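4.2 Evaluation of the Plakero hand kit

The second product under review was the Plakero, a five-digit hand sold by Plekside as a retrofit kit for mid-size arms. We tested the version shipped in April with its stock fingertips and the vendor's own grasp software. Installation followed the printed manual. Emil Moser did the mounting and Gion Hofstetter ran the trials at the Grenderton lab, using the same arm and the same parts list as for the Holzer gripper in Section 4.1.

Each kit was given 861 attempts on parts with curved or narrow profiles. An attempt counted as a success if the part was lifted clear and held for 4 seconds. The Plakero completed 576 of them. Most failures came from thin parts, where the fingertips closed on each other before they closed on the part. The software reports this as a good grasp, and we had to correct the log by hand.

The kit's wrist camera was used for all alignment checks. Its view is close and partly taken up by the hand itself - a problem for planning, but useful for checking finger placement. Figure 3 shows the fingers at a curved black part, with one finger on its left side and the others crossing in front.
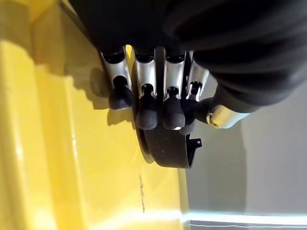

Figure 3. Wrist camera view of the hand at a curved part beside a yellow surface.

Calibration held for the first 100 attempts and then had to be repeated, which the manual does not mention. Plekside told us that the August 2024 firmware stores the offsets between sessions. We have not tested that release. The scores given here apply only to the kit as delivered.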